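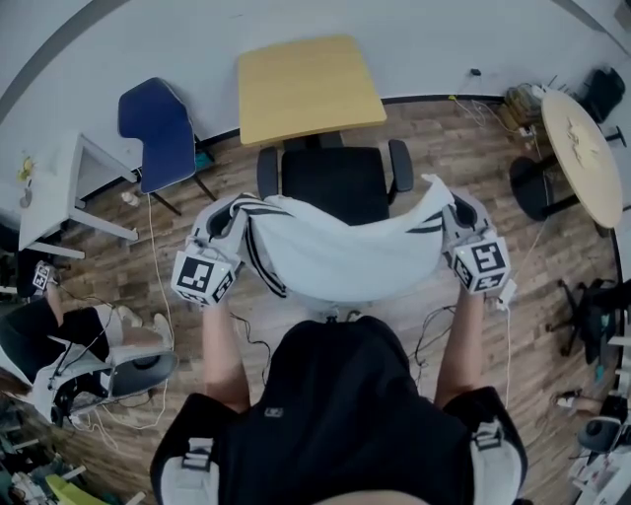
26/04/2019

Sexta-feira, e que sexta! Cheguei em casa com os ombros moídos e uma vontade enorme de escrever antes que o dia me escape, então vai assim mesmo, na mesa da cozinha, com o chá do lado.

Hoje foi dia de roupa. Roupa branca com listra preta, a minha combinação preferida no mundo inteiro, e digo isso sabendo muito bem o trabalho que dá. A Natalia Alvarado tinha avisado ontem que a sala do Valdovinos ia ficar livre à tarde e que era para a gente aproveitar, e aproveitamos. Quando subi já estava tudo encostado nas paredes, as mesas, as cadeiras, e sobrou aquele chão de madeira lindo no meio. Eu adoro aquele chão. Adoro mais ainda depois de sete meses dançando no Skastadance, que tem um piso gelado e pintado de uma cor que não sei nem dizer o nome.

Pendurar roupa nas costas de uma cadeira de escritório parece coisa de quem não tem armário (e na minha casa é isso mesmo, confesso, a cadeira do quarto sumiu debaixo dos casacos em fevereiro). Mas gostei tanto de prestar atenção nisso hoje! O encosto é largo, segura bem o pano, e os braços da cadeira atrapalham só se a gente vem de lado. O jeito é pegar pelas duas pontas, esticar na largura, chegar de frente e só então deixar cair. Se a gente larga uma ponta antes da outra, escorrega tudo e começa de novo. A listra ajuda demais: corre pela beirada, então é só olhar para ela e já se sabe se está torto. Com pano todo branco eu me perco, viro de um lado, viro do outro, não acho o começo.

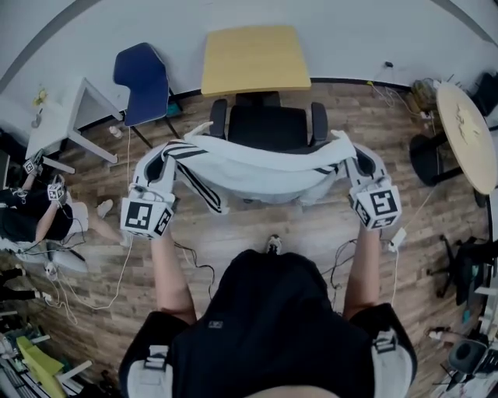 A branquinha de listra indo para as costas da cadeira, com a mesa amarela logo atrás.

A Natalia diz que eu estico demais. Pode ser. Minha avó esticava lençol em Rosusmont com tanta força que as primas saíam voando do outro lado, e eu herdei o braço dela, fazer o quê. Ela também tinha essa mania de não deixar roupa amontoada nem cinco minutos, porque amontoou, marcou, e depois quem passa a ferro sou eu (era ela). Pensei nela a tarde toda. Queria ter perguntado mais coisas, por exemplo como ela fazia para dobrar lençol de elástico, que até hoje eu enrolo e enfio no fundo da gaveta.

Outra coisa que quero guardar: a mesa de tampo amarelo. Um amarelo clarinho, encostada na parede branca, com a cadeira azul do lado. Não sei por que isso me alegra tanto. Fiquei com vontade de pintar a minha mesinha da entrada. A redonda, do lado direito, também é bonita, de madeira clara com o pé preto, mas a amarela ganhou meu coração. Vi uma parecida na vitrine da Jovov no começo de abril e não perguntei o preço de propósito. Amanhã pergunto? Amanhã pergunto.

No intervalo a gente sentou no chão mesmo e comeu bolo de fubá, que eu tinha levado num pote sem tampa (perdi a tampa, preciso procurar no carro). Falamos da apresentação, das roupas que faltam, de quem vai costurar as barras. Me ofereci para duas, que é o que eu aguento até o feriado. A Natalia anotou meu nome rápido, antes que eu mudasse de ideia! Depois ela me contou que o armário do Skastadance, aquele do corredor, é o número 1874, num prédio que deve ter meia dúzia de armários. A gente riu disso até doer a barriga.
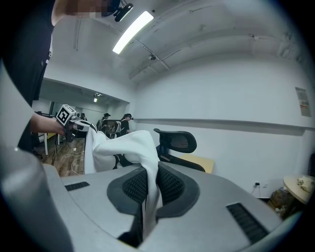

E voltando à roupa, porque é disso que eu queria falar e já me espalhei: o que mais gosto é a hora em que o pano ainda está todo dobrado em si mesmo, uma confusão de vincos, e aos poucos vai abrindo. A gente puxa um canto, acha o outro, sacode um pouco, e de repente tem forma de roupa outra vez. É uma alegria boba, eu sei. Mas passo a semana em frente a planilha, e planilha não se abre desse jeito. Na planilha de hoje cedo, aliás, a linha 2810 estava errada desde segunda e ninguém tinha visto, nem eu. Corrigi e fui embora feliz.

Quero fazer assim em casa neste fim de semana: tirar tudo da cadeira do quarto, peça por peça, esticar direito, ver o que ainda me serve. A camisa listrada da minha irmã está lá no meio, tenho quase certeza, e ela já me cobrou. Separar o que vai para a Natalia ajustar. Comprar linha preta e linha branca, da boa, que a última arrebentou na segunda casa do botão.

O chá esfriou e estou com sono. Ah, lembrar: devolver a chave do Valdovinos, que veio parar no bolso do meu casaco.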